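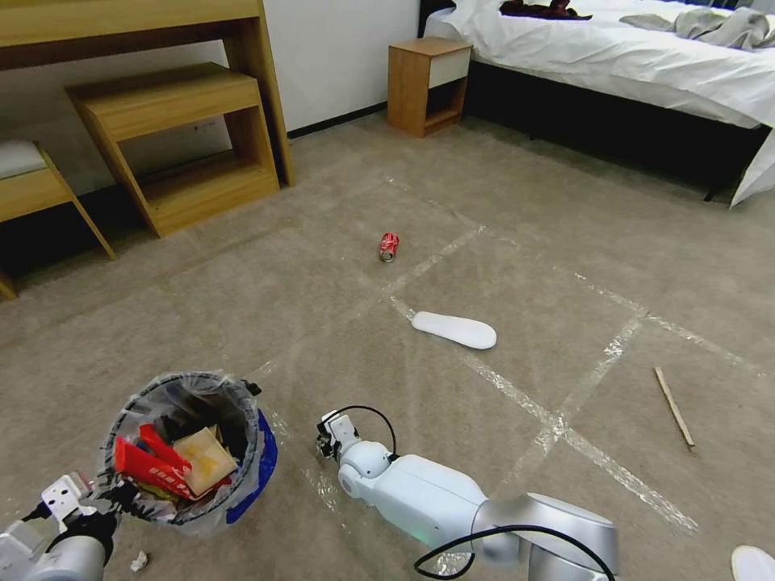

Subject: Re: [tokville-homes] spare room carpet, where do I even start
List: tokville-homes

Hi all, quick one between loads of washing so excuse the typing.

Somebody on the list wrote:

> We've just taken back the back bedroom after two years of
> it being the dumping ground. Beige carpet, rubbish on it,
> clothes on the bed, the lot. I've got 30 minutes at a time
> if I'm lucky. Do you do the bed first or the floor first?
> And does anyone vacuum round the little stuff or is that
> as bad as my sister says? Also what do people do with
> shoe insoles, bin or keep??
>
> Pirnolside end, if anyone has a trolley to lend.

Floor first. Always. I know the Gitell tidying leaflet says make the bed first because it gives you a lift, and fine, if the floor's clear. If it isn't you're treading on everything to get to the pillow end. Did ours this morning, same sort of room, bed along one wall, little nightstand, desk and a couple of stools. Left the bed completely alone. Maroon bit of clothing still on it, grey blanket in a heap. Doesn't matter yet.

Order I go in:

Cans. They go in the recycling so they never touch the bin bag. Ours was already squashed, which saves room but check it's empty before you tip it up over beige carpet. Ask me how I know. Red cordial, January, still there under the desk if you know where to look.

Then soft stuff. Tissues, paper towel, chip packets, wrappers. Take the bin TO the rubbish, don't walk each bit back to the bin. Sounds obvious but I watched my lot do laps for years. Small bin with a liner folded well down over the rim, so it doesn't slide in when you drop something heavier on top.
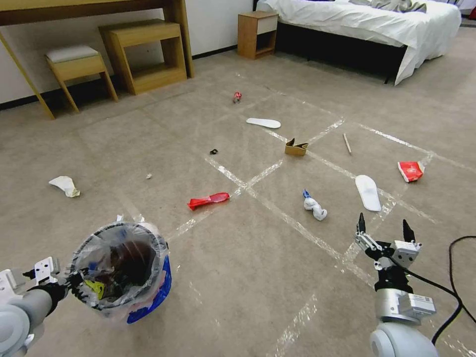

Then the fiddly bits, wooden sticks, bits of cardboard, the tiny scraps. Please don't vacuum over a stick. Your sister is right. I had one go in crossways on the old Yeon and it sat in the hose collecting fluff til there was no suction at all, took me 5 goes with a coat hanger to shift it. Pick up by hand anything longer than your thumb, then vacuum. Black specks you can leave for the vacuum, and the little white ones, just go over twice.

Insoles: depends. If they're flat and clean I keep a pair for the gumboots. If the heel's gone, bin. Don't put them in with the recycling, they're all sorts stuck together. And don't wash them in with your towels, I did and the towels came out smelling like a change room.

Tape on carpet, since someone else asked last month and I never got back to them, sorry. I like clear packing tape for marking out squares, you do a square, move on, and you don't skip the boring bit in the middle. Kids will do a square when they won't do a room. Pull it up slowly and low to the pile, and don't leave it down over summer, the glue goes horrible. If it does leave a line, bit of dish soap in warm water, dab, don't scrub. Test a corner first.

Furniture, I shift the stools last. There's always something under a stool. Run a damp cloth along the skirting while they're out, dark skirting shows every bit of dust and you won't want to pull it all out again. Open cubes and nightstand cubbies too, things get posted in there.

THEN the bed. Clothes off into the basket, blanket shaken outside, sheet straight, done. Before you drop the sheet back down have a look underneath, anything that rolled will be there.

On the trolley, mine's lent out but the Pirnolside hall used to have one in the side cupboard, ring first. Someone on here will know if it's still going. We've got 4000 odd messages in the archive and I reckon half are about that trolley.

Oh and empty the little bin before it's full full. Once you're pushing stuff down it springs back out on the carpet and you're picking up the same tissue again.

Machine's beeping, got to go. Shout if you want the spare bin liners, I bought the wrong size and they're too small for the kitchen one.

--
tokville-homes: reply goes to the whole list, please trim your quotes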